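Frequently asked questions

I rent out the two upstairs rooms at Jindstead, mostly to people on short work stays, and these are the things I get asked over and over. Last updated 14th June.

How long can I stay?
The shortest stay is 12 nights and the longest is 100. I know 12 is an odd number, but it suits the way I do the changeovers. If you need longer than 100 nights, write to me and we'll see what the calendar looks like.

Is the Wi-Fi good enough for video calls?
Yes! I'm on calls myself half the day, so I'd be the first to complain. Both rooms get a strong signal, and the kitchen does too. The yard is patchy past the lilac. The password is on a card inside your closet door, and please don't unplug the router if things slow down - text me first and I'll restart it from my end.

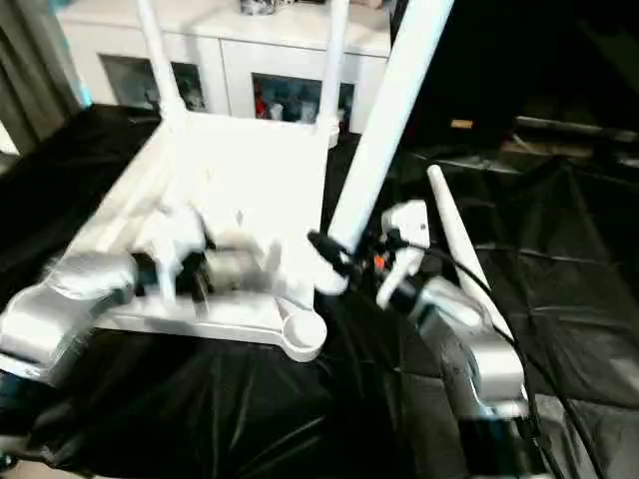

The router, white with four antennas.

Can I plug in with a cable?
You can in the back room. There's a wall socket behind the desk. The front room is Wi-Fi only for now, but I'm hoping to have a line run in August.

Are the rooms furnished?
They are. You get a bed, a desk, a proper desk chair, a closet and a lamp that's bright enough to read by. I also keep a few spare bits of furniture, like stools and a folding table, so just ask if you want an extra seat or somewhere to put a suitcase. You're welcome to move things around as long as they go back before you leave (and please lift, don't drag, the floors are soft pine and they mark like crazy).

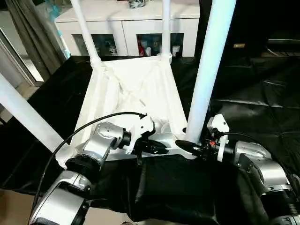
What about laundry?
The washer and dryer are in the basement and they're free to use. I'd rather not hear the spin cycle after ten at night, but otherwise go ahead any time. Detergent is on the shelf, help yourself.

Is there parking?
One space per room, on the gravel. If you have a van, tell me before you book. The Demchenko bakery next door gets its deliveries early and the driver needs room to turn.

Can I bring a pet?
Small dogs, yes. Cats, sadly no - I'm allergic and I do all the cleaning.

How do I pay?
Half when you book and half when you arrive, by card or bank transfer. If you cancel 14 days or more before your stay, you get everything back. After that I keep the first half.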